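Nornberg五指灵巧手试用评测
实验教学与设备管理中心　2020年11月

本中心受委托，对Nornberg五指灵巧手进行试用评测，并与现用的Futus二指平行夹爪作比较，供各实验室选型参考。试用机型成对安装于双臂平台，控制器沿用Donnelly产品，未作改动。

一、安装与接线
法兰对接顺利，单手安装用时35分钟。腕部线缆余量偏大，走线须自行固定，说明书对此叙述过简。
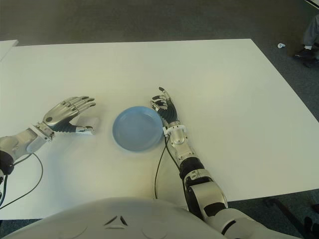
桌面取放以浅口餐具为主要对象。此类器皿边缘低，二指夹爪对接近角度要求较严；五指手可由拇指与其余四指分别承力，姿态选择较多，但示教时间相应增加。左右手须分别标定，参数不能互换。

二、手指结构与腕部视角
指节为白色外壳，关节处设弹簧铰链，指尖为黑色圆头。弹簧铰链对轻微碰撞有一定缓冲，指尖更换亦较简便。腕部相机可同时观察拇指与其余手指，便于判断接近方向；不足之处在于手部护罩占去较大视野，遇强光背景时远处细节易损失。
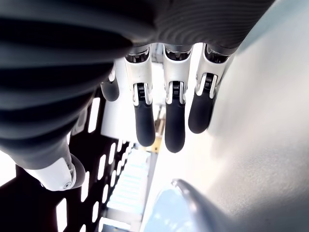 图：腕部相机视角，手指自深灰色棱纹护罩下方伸出

试用期间累计执行抓取2721次，其中五指手1547次，余为二指夹爪。五指手出现指关节回位迟缓2次，重新上电后恢复。厂方表示将于次年3月提供固件更新，本中心届时复测。

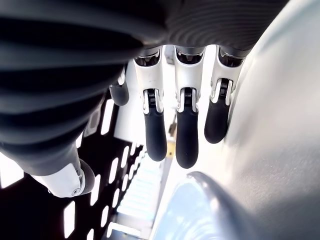
三、评测意见
五指手适用于器皿形状多样、节拍要求不高的教学与研究任务。单一规格工件的重复搬运，仍建议采用二指夹爪。采购单位应另行预留标定工时，并向供货方Genmont确认指尖备件的供应周期。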